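**Progress report to the Brollon fund: teaching by showing, second period**
Prepared by Aurora Aguiar, for Lauri Kettunen
August

Dear Lauri,

It has been a very good few months and I'm glad to have so much to tell you! When I last wrote we had a headset, a pile of cables and a good deal of hope. We now have 1,980 recorded demonstrations, of which 1,635 passed Conceição's checks and went into the training set.

**Recording**

Most of the gain came from the way we drive the arms. Igor rewrote the link between the headset and the controller in the spring, and the lag that made everyone overshoot is nearly gone. New operators used to need a whole afternoon before their recordings were worth keeping; Hildegard had her first clean one before lunch (she was insufferable until tea). We also tried guiding the arm by hand for the short insertion tasks. It's slower to set up, but the force readings are lovely and I'd like to do more of it.

The demonstrations we threw out were mostly our own fault. A batch from early in the period had the wrist camera clock drifting against the joint readings, and we only spotted it when Conceição plotted the two side by side. There is now a check at the start of each session.

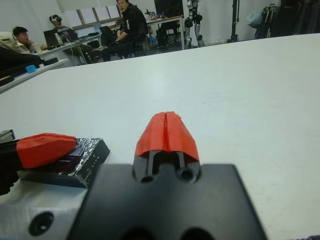 Fingers have been the other big subject. The first set wore smooth at the tips and let go of anything glossy, so we moved to the pattern Wolter drew up for us, with more flex near the end. Operators noticed the change at once and said they had stopped "squeezing with their shoulders". We print them ourselves, so a broken one costs us an evening.

**Training**

The policy trained on the sorting task finished 30 of 32 trials, which delighted all of us. Both misses were on the same part, a thin lid lying flat, and we have very few demonstrations of that. Folding is much further behind. It starts well and then dithers at the second fold, and I don't yet know whether we need more data or better data.

**Money and time**

Spending is on plan. Delivery of the second controller from Cordeiro slipped by five weeks, so I have moved the two-arm work into the next period and brought the operator guide forward. Igor has a draft of that already.

**Next**

- More recordings of flat and thin parts, by hand guidance where we can
- First two-arm sessions
- A visit to Kidolham, so their staff can try driving the arm themselves

Could you let me know whether the fund would like to join us at Kidolham? I'd love you to have a go with the headset.

With best wishes,
Aurora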